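Two grippers, one sink, and a lot of plastic

10/6/20

So I finally got the two grippers on the same arm in the same week, which I have been promising in the comments forever. If you're new, I've been trying to work out which end to put on my arm for kitchen stuff -- picking up, putting down, tidying, all the boring things I'd love to hand off. The contenders are the Gondden parallel gripper (two flat fingers, one motor, heavy) and the Pidura, the lighter one with the rubbery fingertips that everyone keeps telling me to buy. Both get driven by the same Caria controller, so at least I only had one set of cables to swear at.

Swapping them is easier than I feared. Four bolts, one plug, and then you sit through the homing routine, and after that you have to tell the controller how much the new hand weighs. I forgot that last part the first time and the arm sagged like it was tired of me. Put the number in first!

I set a limit of 3000 on the grip current for both of them (controller units, don't ask me what they are in real life) and then bumped the Gondden up to 4000 when it kept letting go of anything shiny. The Pidura never needed the bump. On thin rims it was happy way down at 1104, and I got kind of giddy about that, because thin rims are most of what's in a kitchen.
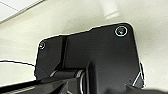
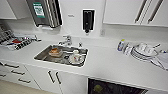
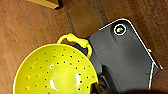 Wrist camera first and last, kitchenette from higher up in the middle.

Handles are where I changed my mind. I went in sure that a loop handle would be the easy grab and the rim would be the hard one, and for the Gondden it was the other way around. Flat fingers on a rounded grip want to roll, so you either squeeze harder or come in square, and coming in square means the wrist has to twist into a spot it doesn't love. The Pidura just sort of squishes around the thing and gets on with it. The price is that it's slow to let go. There's a tiny stick at the end, and if you pull away too fast you drag whatever you just put down a half inch along with you.

Cameras, quickly, because I got asked. I like having one up high and one at the wrist. The high one is great for finding the sink and the dish racks, and pretty useless for the last couple of inches. The wrist one is the opposite: up close it's wonderful, but point it upward and you're mostly looking at the arm's own hardware and a lot of off-white. I spent a whole evening trying to run on just the wrist view and gave up. Shiny plastic is a pain too, by the way. Those white glare spots inside the yellow colander really bothered my edge finder until I turned the exposure down.

My log says 3767 lines for the whole comparison, and a good chunk of those are me fixing the tool weight. I've put the settings into the Nikolaidis folder with the older arm notes, so if you've grabbed that before, just grab it again.

For now the Pidura stays on. The Gondden goes back in its box until I do the heavier stuff, probably in December, and I want to try it with some grippy tape on the fingers before I write it off. If you've done that and have a tape you like, leave me a comment -- the one I have peels off after a day.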